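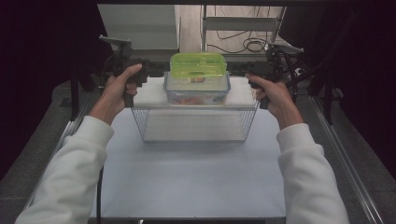 Open afternoon at Cerotbridge, March

We went to Cerotbridge to find out what it would cost to stop lifting lunches by hand. Jilta had sent us a brochure with a price in it, and Morven Semple, who signs off anything with a plug for us, had written "and the rest?" beside it in green ink. So two of us took the early train, with a notebook and a strict instruction to sign nothing.

The hall opened at ten. Coffee was in the corridor, biscuits were in a locked office, and the tour was led by Ho-yin Au, who does the costings at Cerotbridge and talks faster than I can write. He began with the budget sheet, projected rather small. The arm was on line five. Above it came floor work, power, guarding and training, and he made us read all of them aloud like a class of infants.

His advice for a firm of our size was to plan the handling first and get prices afterwards. Know what you are picking up. Know how many kinds of it there are. Our own catalogue has 234 lines, and when I told him so he looked at me with great sympathy. He asked how many of those go out in a lidded tub, and I said I would have to get back to him. (Morven has since worked it out. It is 101.)

The benches were busy with tubs when we got to them. Hand-held grippers, plastic boxes, lids on and lids off. I had expected something more futuristic and was rather comforted.

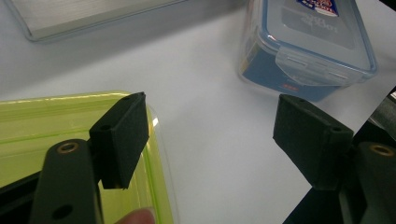 Foam pads on the gripper fingers, with food containers and a lid on the table.

I asked about the pads. Ho-yin said to budget for them as you would for printer ink, and to ask every supplier what a replacement set costs before asking what the machine costs. Jilta's brochure doesn't mention pads at all. Ambrosio's does, on the back page, in the sort of type normally used for side effects.

Clear plastic came up a good deal too. If your goods are see-through, he said, put money aside for lighting and for somebody's time to fiddle with it. We hadn't put anything aside for lighting. We hadn't put anything aside for fiddling either, though we do a lot of it already and it must be coming out of some budget or other.

After lunch there was a session on hire against purchase, given by a cheerful man from Welusby who would clearly have liked us to hire. His graph went up nicely. I asked what happened at the end of the term and he said that was a very good question, then took one from the other side of the room. Still -- hiring for a trial would let us get it wrong more cheaply, and I have put it in the notes as an option.

Things to do before anyone rings Jilta back:

Measure the packing bay properly, including the pillar.
Send Ho-yin the tub list. He offered to look at 200 lines for nothing and I intend to hold him to it.
Get pad prices from both suppliers, in writing.
Ask Welusby the end-of-term question again, by email, where it is harder to turn to the other side of the room.

Train back at four, no seats until the junction. Receipts are with Morven.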